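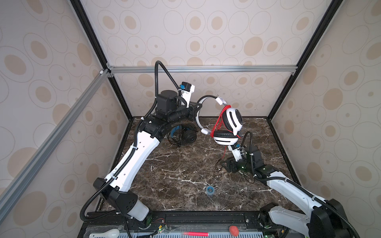 One member asked by note, read out at the start, whether the headphones could go back to being signed out by the day, as people were keeping them over the weekend. The others agreed.

Headphones. The Pelum order came to 257 dollars. White pairs stay with the front desk, and 4 pairs go to the Lurnen room. Headbands to be wiped after each use. Ear pads from Custo are still on back order.

Tabletop. The dark brown marble marks easily. No cups on it. Peeters quoted 60 dollars for a polish, accepted.

Wallpaper. The cream paper with the ovals stays for now. Look at it again in January.

Meeting closed after roughly 15 minutes.

Contact the office | Copyright Pelum Shared Rooms | Back to top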